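Etholm Gallery: Labels From Ordinary Bottles

Updated 2025-12-08

Welcome to my small gallery. I collect the printed labels of drinking water, and I have done it since I was a student. I do not drink so much water as people believe. Friends bring me the bottles, and I say thank you to all of them.

I started to put the collection on the web in November, when the shelf in my room in Etholm became full. It has now 800 labels, most of them kept flat in paper folders. On this page I show only bottles which carry a text longer than the name and the ingredients. I like those the best, because a person reads them slowly at lunch, when there is nothing else to read.

Qiandao Lake. Clear plastic bottle with a white band on the label. The bold Chinese line, 千岛湖是国家森林公园, says that Qiandao Lake is a national forest park. In red there are two figures, 41.7% and 约573平方公里, the second one being an area in square kilometers. The red and the dark letters are easy to tell apart, and I find it a pleasant way to put geography on a bottle.
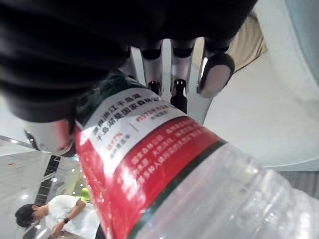
Chunhua Wei writes that she learned more place names from bottles and tea boxes than from her school atlas, and she asks if I keep the caps also. She would like to exchange some labels by mail, if they can travel without folding.

I do not keep the caps. For the exchange, please write to me first. I send labels between two pieces of cardboard, and until now only one came back to me damaged.

How I take off a label

Many labels are a plastic film and need only one straight cut with small scissors. I cut along the seam, so the text stays whole. Paper labels with glue are more difficult. I fill the bottle with warm water, wait 10 minutes, and pull very slowly from one corner. If the paper begins to tear, I stop and fill it again.

After this I put the label under a heavy dictionary for one night. I write on the folder the place where the bottle was bought and the name of the person who gave it.

What I am still looking for

Labels with a map. I have 29 of them and would be glad for more. Also labels with a poem, in any language. Bottles with the text printed directly on the plastic are welcome too, but I can keep only a few, for they take much space.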